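SPEAKER NOTES - WORK SURFACES AND SMALL WARES: KEEPING SHARED TABLES IN SERVICE
Embridge Community Kitchens, staff training morning, February
Speaker: Valbona Nikolovski. Slides: Omar Daher.
Running time 25 minutes, questions at the end.

Opening (2 minutes)

Welcome everyone and thank the Roltgate site for hosting. Note that the sign-in sheet is with Tuva Bråten at the door and that anyone who misses it will not have the morning recorded against their training hours.

State the purpose of the session. Embridge now operates shared tables at three sites: Roltgate, Lamard and Obeidat. Between them they served 3,247 plates last quarter. The revised surface care procedure applies at all three from the start of next month, and it replaces the laminated card posted beside the sinks. Please ask site leads to take the old cards down.

Slide 1 - The white tabletop (5 minutes)

White tops were chosen because they show soil. Staff sometimes regard this as a drawback, and the speaker should acknowledge the point before moving on. A speckled grey top will look clean at the end of a shift whether or not it has been wiped.

Ask the room to look for three things on the slide: the general colour, the line that runs from one side to the other, and the marks. Allow a full minute of silence. People tend to find the dark speck near the top quickly and the faint ones much later, if at all. 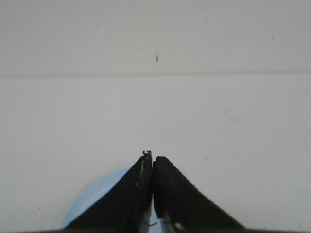 Slide 2 - Lines and joints (4 minutes)

A line across a surface should be treated as a joint until someone has checked it by hand. The procedure is as follows.

1. Dry wipe towards the line from both sides, never across it.
2. Run a folded cloth along the line from left to right.
3. Turn the cloth and repeat from right to left.
4. Wet wipe the whole surface, finishing at the line.
5. Leave to air dry. Do not stack anything on the surface during this time.

Veikko Heiskanen has asked that step 2 be demonstrated. Use the demonstration board at the front and the blue cloths. Green cloths are for floors at Lamard and should not be in the room.

If a question is raised about sealant: the repair budget for the year is $1,000 per site and covers joints first. Requests go to Veikko in writing, with the table number. Verbal requests made in the corridor will not be logged.

Slide 3 - Marks, specks and stains (4 minutes)

Explain the difference in handling. Debris lifts with a dry cloth. A stain does not lift, and should be reported if it remains after two wet wipes. Scrubbing pads are not to be used on white tops at any site - the dull patches they leave hold soil and cannot be polished out.

The same applies to walls. Marks on the wall above a table are recorded on the table's own sheet, using the column headed "Adjacent". In the past these were left off altogether, as wall cleaning was handled under a separate contract.

Slide 4 - Setting out plates and cups (6 minutes)

Remind staff that a table is wiped before anything is placed on it, and again if the setting is moved. Obeidat has been moving settings after the wipe to make room for the serving trolley, and Rami Dabbas has agreed to trial a fixed trolley position there until the end of the season.

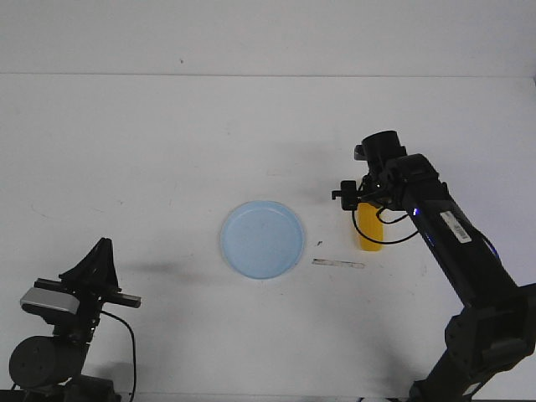
The replacement plate order stands at 622 pieces for all sites, of which 550 have been delivered to the Roltgate store. The balance will go directly to Lamard. Plates are inspected on arrival and once a month after that, with attention to the rim, the interior and the underside. Inspection of the interior should be done under even light: on a pale blue plate such as the one on the slide, small marks are faint and are easily passed over at arm's length. Any plate with marks that remain after washing is set aside in the grey crate and is not returned to the shelf until the site lead has seen it.

Point out the thin, pale strip lying to the right of the plate. Pale items on a white top are the most commonly missed at close of shift, and the hand check in the procedure was added for them. Pass a flat palm over the table from the back edge to the front before the dry wipe. By contrast, a bright yellow item is found at once, and for this reason Lamard has requested coloured cups for its evening service. The request is under review.

Slide 5 - Record keeping (2 minutes)

Each table has one sheet. Sheets are changed on the first of the month and the old sheet goes to Tuva, who keeps them for two years. Initials must be legible. A tick is not an initial.

Where a table is out of service, write the reason and the time. "Dirty" is not a sufficient reason.

Questions (remaining time)

Likely questions and agreed responses:

Which spray may be used? The neutral spray in the clear bottle only, until the new supply contract is settled.

Are the trestle tables included? No. They are covered by the outdoor events procedure, and Omar Daher can supply a copy.

Who signs for a table used by an outside group? The Embridge staff member who closes the room.

Break is at 10:40 a.m. in the front hall. Please return the demonstration board to the store before leaving.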